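Skustenura Community Help
Home > Workbenches and tables > Sorting and storage

Two open boxes on a black table, one up on a stand: keep the stand or lose it?

Posted Thursday in Sorting and storage by benchside_mo
3 replies, 34 people following

I'm after advice on the layout of a sorting table. The top is black and the boxes are white, which I like, as small parts and stray bits of packaging are easy to find on it.
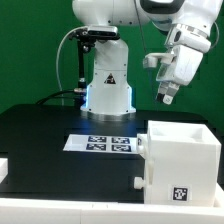

3 min read

The deeper box is translucent plastic and sits on a raised white stand. The other one is shallower and stays down on the table at the left. Neither has a lid and I don't want lids. What goes in them is small and light, mostly plastic clips, caps and offcuts of foam, and it gets tipped out and sorted again at the end of the day.

My trouble is with the raised box. The stand puts it 15 cm above the table, so you can reach it easily without bending, but I worry about it walking forward off the stand when it gets bumped. It hasn't gone over yet. I've also thought of swapping the two, with the shallow one up high and the deep one down low, or just putting both flat on the table and using the stand somewhere else.

Other things that might matter:

The front of the stand is open. I could put something heavy inside on the base plate, or I could keep that space for storage.

I can't drill the table. Tape is fine if it comes off clean.

The patterned squares on the fronts of the boxes and the stand have to stay on and stay uncovered, so no straps across the front please.

I've looked at the Zotham clamp-on shelves, but they need a table edge with nothing on it, and I have a white rail running along mine.

Thanks in advance.

greyhen
Accepted reply, 41 found this helpful

Keep the stand. Two heights are handy on a sorting table because your hand learns which box is which and you stop looking. If you put both flat you will end up reaching over one to get to the other.

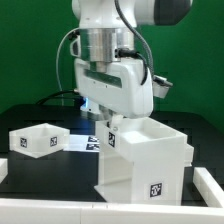
For the walking problem, the join between box and stand is the first thing to deal with. Smooth plastic on smooth plastic has very little grip. Cut a piece of rubbery shelf liner a bit smaller than the bottom of the box and lay it between the two. If that isn't enough, use four small dots of removable putty at the corners. Press the box down, leave it overnight, and try pushing it with one finger in the morning. If the stand moves before the box does, you've fixed the box and the stand is next.

For the stand, do the same underneath the base plate. Wipe the table first with a barely damp cloth and let it dry. Liner won't hold on a dusty surface, and black tops show dust but they also hide a greasy film until you look at them from low down.

I would put weight on the base plate as you suggested, and put it toward the back. A flat steel offcut or a small bag of sand is good. Don't pile loose stuff in there as storage, you'll be pulling things out from under a full box and that is when it will tip.

I wouldn't swap the boxes. A shallow box up high is easy to overfill and light pieces will bounce out of it. Down on the table the same pieces only land beside it, and on a black top you'll see the pale ones.

One more thing. Any sheet you keep lying flat between the boxes should be taped at all the corners, or a sleeve will catch it sooner or later. Use low-tack painter's tape and change it when it starts to go gummy.

tinlid_55

Get the Nouri trays, they stack. I had two boxes like that and threw them out. Trays are better.

benchside_mo

Thanks but stacking is no good to me, I need both open at the same time.

pallet_ren

I agree with greyhen about the liner. I'd skip the putty if the box has to be lifted off every day for emptying. It leaves bits behind and you'll be picking them off with a fingernail. What I do is pencil a light line on the stand around the bottom of the box so it goes back in the same spot each time. It takes a second to check, and if the box has crept you can see it straight away.

Foam offcuts are a nuisance in plastic boxes in dry weather because they cling to the sides. Wipe the inside with a cloth that has a drop of dish soap on it and let it dry without rinsing. It lasts a good while. Don't use furniture spray, it makes everything slippery, including the bit you're trying to grip.

The Drerkari liner is fine, but any ribbed one from the kitchen aisle will do the job. Check the colour before you buy, as some of the darker ones leave marks on white plastic.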